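September 2, 2019
Bevholm test kitchen, low-sodium soup base, batch notes

Picked up the lentil and barley soup again. The February version was fine on salt but the panel called it flat, and two of the hospital accounts said the same. Goal for this round is to get some depth back without going over the sodium number we agreed with Nolte.

Started from the old base. Changes:
Onion cooked down longer, until properly brown and sticking a little, then loosened with a splash of the stock.
Half the carrot swapped for roasted carrot.
Dried mushroom powder from Otari, 9 g per batch. Their new lot is coarser than the last one and needs to be sifted or it leaves grit at the bottom of the kettle.
Lemon juice at the end, off the heat.

Batch A was without mushroom, batch B with. Both held covered on the line and tasted again after 2 hours. B is better right out of the kettle and still better after holding. A loses most of the lemon in the hold. B loses some too. Might be worth sending the lemon separately and having the sites add it at service, but that is one more step for them and the smaller sites will skip it.

Barley keeps drinking the liquid. By the end of the hold both were closer to stew. Tried cooking the barley apart and adding it late, which helped, though the broth is thinner and people may read that as less food. Leave it as a question for the panel.

Sodium: sent samples of both out to the lab. My own worksheet has B at 71 mg per 100 g, but I don't trust the figure for the canned tomato. The Cutel cans we have now carry a different label from the ones in the worksheet. Need to update that row before anybody quotes the number.
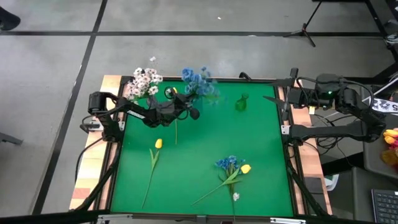
Scaling: one site serves roughly 2000 portions a week across lunch and dinner, so the roasted carrot has to go in with the other vegetables on the same trays or they won't have the oven space. Tried it that way at the end of the afternoon. Carrot came out paler and a bit wet. Still usable. A hotter oven next time, and fewer parsnips on the tray.

Fiber is fine in both versions, no change needed there.

To do:
Fix tomato row in worksheet
Ask Otari about a finer grind
Batch C: barley late, mushroom in, lemon held back
Book the panel once lab results are in
More quart containers, we are down to the ones with bad lids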